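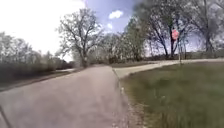
A paved path divides near a grassy lawn.

How to Request and Prepare for a Reading Support Meeting

Families of students in grades one through six may request a reading support meeting at any point in the school year. The steps that follow apply to all elementary schools in the Plotness district, including Lindex and Baredo. Families at Bouchard should use the same form but return it to the middle school office, where the elementary records are kept.

Before you begin

You will need your child's most recent progress report and, if you have it, the fall reading summary sent home in September. A replacement copy of either document may be requested from the school office. Please allow two school days for printing.

Step 1. Read the progress report in full

The reading section has two parts. The first gives a level for accuracy and the second gives a level for understanding. A child may be at grade level in one and below it in the other, and the support offered will differ. Teacher comments appear on the back page and are often more useful than the levels themselves.

Step 2. Keep a short reading record at home

For two weeks, write down what your child reads, for how long, and whether the reading was done alone or with an adult. Comics, recipes and game instructions all count. Note any words or kinds of text that cause difficulty. Do not correct every error while keeping the record - a brief note afterward is enough.

Step 3. Complete Form 342

Form 342 is available at the school office and in the family section of the district website. Sections A and B must be completed by a parent or guardian. Section C is optional and may be used to describe earlier testing, hearing or vision concerns, or languages spoken at home. Leave Section D blank. The online version accepts up to 2,000 characters in Section C; additional pages may be handed in on paper.

Step 4. Return the form and choose a time

The office will offer a meeting before school, during the teacher's planning period, or after dismissal. Meetings last 40 minutes. Interpreters are provided at no cost when requested on the form. If neither parent can attend in person, a telephone meeting may be arranged.

Step 5. Attend the meeting

Bring the reading record and one book your child has enjoyed. The teacher will share classroom work and explain any scores. A score of 80 or higher on the classroom check means that the child can usually work with grade-level text without extra help. Lower scores do not lead automatically to a support plan - the teacher will also consider daily work and attendance.

After the meeting

A written summary will be mailed to the address on file. If a support plan is agreed upon, it begins once the signed copy is returned. Families who disagree with any part of the summary may attach a written response, which will be kept in the student's record. Requests for a second meeting are made on the same form, with the box marked "Follow-up" checked.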